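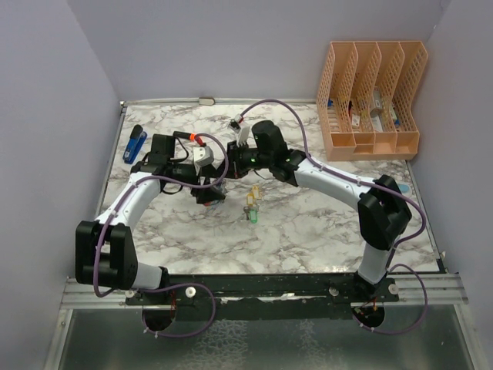

Figure 3. Desk arrangement used in the key-sorting task.

3.2 Items and layout

Loose keys are a common form of desk clutter, and in the Ralby survey they were mislaid more often than pens. We therefore gave keys coloured tags, yellow and green among them, and placed them together on the table. A stapler and a slotted desk organiser stayed within the working area - both are usual in small offices. Each layout was used for 12 trials, following Juhl.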